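Search this site Search

Opinion

Put the Workbench Back in the Public Library

By Latifa Tahiri

34 shares | 8 comments

The town of Stederlow will decide this September whether to renew funding for the shared workroom on the lower floor of its public library. The sum is modest by the standards of a municipal budget. The question behind it is larger, and it deserves a fuller hearing than the single line it has been given in the draft spending plan.

Public libraries were founded on the idea that a town should hold certain things in common so that no household is shut out from them for want of money. For most of their history those things were books, newspapers and a warm place to read. It was never a rule that they must be only those things. Many libraries have lent sheet music, framed prints, seeds and sewing patterns. A table with good light, a set of hand tools and someone on duty who knows how to use them belongs to the same tradition.

The workroom in Stederlow opened two years ago with a small grant and a great deal of donated furniture. In its last full year it recorded 1,477 visits. Those who wish to close it point out that the main reading room receives far more, and they are correct. A reading room is open every day, however, and the workroom is open for two evenings and one afternoon a week. Set against the hours it is permitted to operate, its attendance compares well with any other service the library offers.
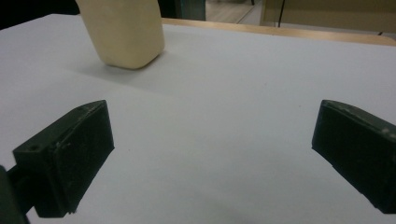
The objection most often raised is that private businesses already meet this need. Residents may rent bench space at Jokard, the commercial workshop near the rail station, and many do. Jokard is a well-run business, and its manager, Mostafa Mansour, has spoken in favor of the library's program at two public meetings. He has explained that people who learn to measure and cut at the library often become his customers later. A monthly membership is a sensible purchase for a person who already knows what he or she intends to make. It is a poor way to find out.

There is also the matter of who uses the room. The library surveyed 173 of its workroom patrons last winter and published the answers in its annual report. More than half had never before used a shared workspace of any kind. Retired residents made up the largest group, followed by parents attending with school-age children. Several respondents wrote that they had come to repair one item, usually a lamp or a chair, and had returned to learn something further. One wrote at length about a zipper. These are ordinary uses, and a public institution should be comfortable defending ordinary uses.

Rania El Sherbiny, the branch librarian, has been careful not to overstate the case. In her remarks to the town council she acknowledged that the room is noisy on certain evenings, that the ventilation is inadequate, and that the sign-in process has caused delays at the front desk. She asked for funds to correct each of these problems. The draft plan treats her candor as an argument for closing the program. Councils that respond to honest reporting in this manner should expect to receive less of it in future.

A second objection concerns liability, and it should be taken seriously. Tools can injure people. The town's insurer has asked for written rules, a minimum age for unsupervised use and a log of minor accidents. All three are now in place. The neighboring town of Nekeck has operated a similar room under similar terms, and its council renewed the arrangement this spring without debate. Stederlow would not be entering unknown territory. It would be keeping pace with a smaller town that has a smaller budget.

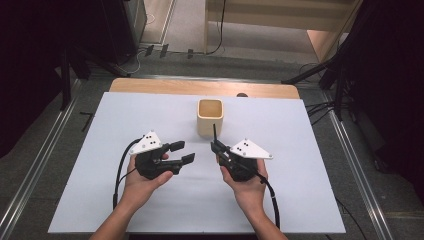
The third objection is seldom stated openly, although it colors much of the discussion. It holds that handwork is a hobby, that hobbies are a private matter, and that public money should be kept for serious purposes. This view would be easier to accept if it were applied evenly. The town maintains tennis courts, a bandstand and a model-boat pond, and it is right to do so. Residents are entitled to some pleasure in return for their taxes. Nor is the line between pastime and trade as firm as the objection supposes. Meriem Ramadan, who now runs an upholstery business on Rothe Street, learned to use a staple gun in the library workroom while she was out of work. She has since hired an assistant.

It would be unwise to build the whole case on stories of this kind. Most patrons will not open a business, and a library should not be asked to show that they will. We do not require borrowers of cookbooks to become chefs. The proper test is whether the service is used, whether it is used by people who would otherwise go without it, and whether it is run with reasonable care. On the evidence published so far, the workroom passes.

The council has a middle course available to it. Councilor Shaimaa Erraji has proposed renewing the funding for two years – long enough to repair the ventilation and move the sign-in table downstairs – with a review of attendance at the end of that period. Her amendment would also open the room on one additional morning each week, which would help residents who work evening shifts. The cost would be met from the unspent portion of the library's furniture account.

That amendment should be adopted. Residents who agree are encouraged to write to the town clerk before the budget hearing, which begins at 7 p.m. in the council chamber. Written comments will be accepted until noon on the day of the hearing and should include the sender's street address.

8 comments | Share this article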